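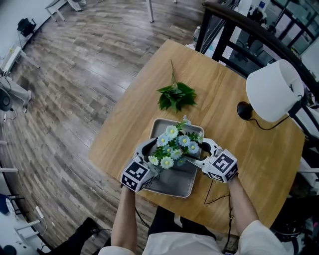
Figure 8.1 Two hand-held grippers close on a bunch of artificial flowers in a gray tray.

Chapter 8
A Visit to the Workshop

On a Wednesday in September, the second-year students of our program went to the open day at Vasach. Most of them had already written small programs for a robot arm, but only a few had watched a person work with grippers in the hands. In Figure 8.1 you find one of the tasks of that day. The bouquet has white petals and small green leaves, and a gripper holds it on each side.

The task looks easy. Several students said so, and then they were invited to try. A flower bends when you press it, and the leaves catch on the fingers. If one hand pulls a little earlier than the other, the bouquet turns in the tray. The hosts at Vasach told us that their project, called Grisevus, needs 2,000 recordings of tasks like this one before the training of a robot can begin.

We start the chapter with this visit because it raises two questions which will stay with us until the last section. How much of a movement can we write down as positions and angles? And what is lost when the hand does not touch the object directly – when it feels only the handle of a tool?

Section 8.1 explains the parallel and the curved gripper. In Section 8.2 we look at the marker patterns printed on the cube blocks, and we calculate the position of a tool from one camera view. You will need the rotation matrices from Chapter 2.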